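Statue-Care List > Archive > Repair and Restoration
Subject: Re: Skikach 13 inch, leaning at the left ankle
From: Keerthana Pinto
Date: 1 February 2018

> I have the Tollunetti Skikach, the 13 inch version with the raised
> lantern, number 400 of 600. It has stood on an open shelf since
> I bought it. Last month I noticed that the lantern arm no longer
> lines up with the groove in the backdrop. The figure leans forward
> and to its own left. I can see a hairline in the paint above the
> left ankle. Nothing is loose when I touch it.
>
> Is this the peg, or is the leg itself going? The seller says I can
> pull the figure off the base and re-seat it with any two-part
> epoxy. I would like a second opinion before I pull on anything.
> Also, is it true that the Jemal casts of this piece do not have
> the problem?

It could be either, and you should find out which before you remove the figure. The two faults look the same from the front and need different repairs.

The factory joint on this piece is a single steel rod through the left foot, set into a drilled hole in the base. The right foot has a short cast resin peg that locates the figure but carries very little load. The lantern arm puts the weight well forward of the rod. If the rod hole in the base has worn, the whole figure tilts as one unit and the soles lift at the heel. If the rod stops short inside the leg, the resin above the end of the rod bends and the soles stay flat. The hairline you describe suggests the second case, but paint can crack at the ankle for other reasons, including a bump in shipping.

To check, slide a strip of ordinary printer paper under each heel with the figure standing normally. If it goes in under the left heel and stops at the rod, suspect the base. If it will not go in at all, suspect the leg. Then look at the hairline under a low side light. A crack that runs around the front of the ankle and closes up at the back is compression. One that opens at the back is bending, and you should stop displaying the figure upright until it is fixed.

On Jemal: those are a later run from a different shop, and the rod is longer. I have had two on the bench. Neither leaned, but two is a small number and both had been kept in cool rooms. I would not pay extra for one on that basis. You can tell the runs apart by the underside of the base. The Jemal base has felt glued edge to edge, and the Tollunetti base has four separate pads.

I disagree with the seller about "any two-part epoxy." The five-minute types set before you can align the lantern with the backdrop, and they stay slightly flexible in a thick joint. I use the slow Zulteck, which gives a long working time and sands cleanly. Whatever you use, mix a small test amount first and leave it overnight. If a fingernail marks it the next day, throw the tubes out.

What to have ready before you start

- Soft cloth or foam, enough to lay the figure on its back
- Replacement rod, same diameter as the original
- Pin vise and bits, starting one size under the rod
- 400 grit paper for the rod and the mating faces
- Painter's tape and a few rubber bands
- A table you can leave alone overnight

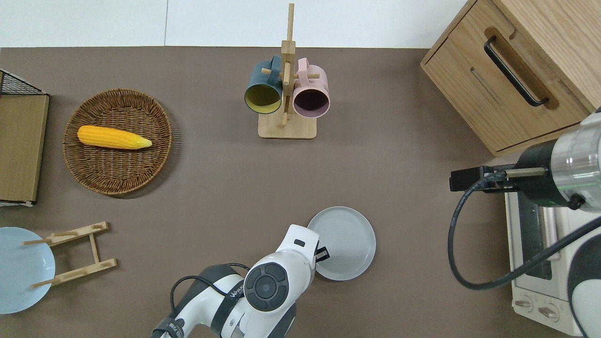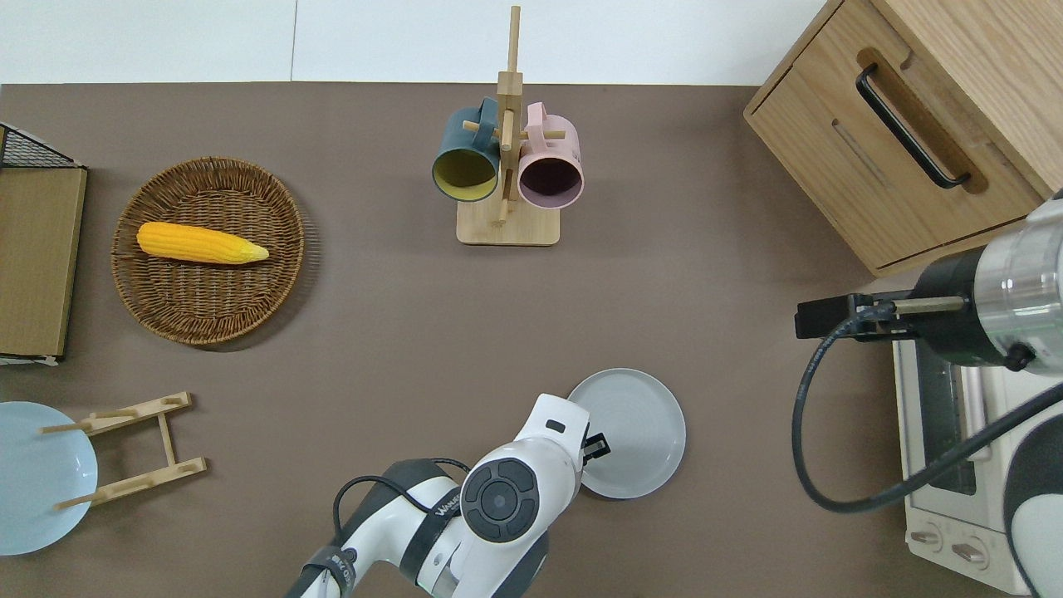
If the base hole is worn

1. Remove the backdrop first. It lifts straight up.
2. Hold the figure at both shins, as low as possible, and work it upward with small straight pulls. Do not twist. The right peg will shear if you twist.
3. Clean the old glue out of the hole by hand with the pin vise. A power drill heats the resin and the bit grabs.
4. Scuff the rod with 400 grit and wipe it with alcohol.
5. Put a small amount of epoxy in the hole and on the rod. Too much will come up around the foot and lift the paint.
6. Seat the figure, refit the backdrop dry, and line up the lantern arm with the groove. Tape the figure in that position.
7. Leave it for 26 hours if the room is cool. The packet gives a shorter time, measured in a warm room.

If the leg is bending

This is a harder job and you may want to send it out. The rod has to come out of the foot and be replaced with a longer one that reaches past the crack into the thick part of the calf. The leg is not straight on this sculpt – it curves outward just above the ankle – so the drill line has to be marked from the front and from the side before you cut. Drill slowly and clear the bit often. If it breaks through at the back of the calf, stop and fill before going further.

Straighten the lean before you drill. Warm water on a cloth around the ankle, held for a few minutes and then renewed, is usually enough. Do not use a heat gun or a hair dryer. The clear coat on these goes cloudy well before the resin softens, and I have not found a way to bring it back.

As for value, a properly re-pinned figure with the repair disclosed sells for a little less than an untouched one that stands straight, and for more than one that leans. Keep the numbered card and take photos of the joint while it is open. Buyers do ask for them.

If you can send me the result of the paper test for both feet, and say whether the crack opens at the back, I can tell you which rod length to order.

Keerthana Pinto

--
Filed under: Resin and Mixed Media / Structural Repair / Tollunetti

More in this thread and nearby
- Skikach 13 inch, leaning at the left ankle (first message)
- Cloudy clear coat after cleaning with alcohol
- Felt or cork pads under heavy bases
- Tollunetti backdrop, replacement clips wanted
- December index: packing and shipping

Contact the list owner | Archive copyright remains with the individual posters | Back to top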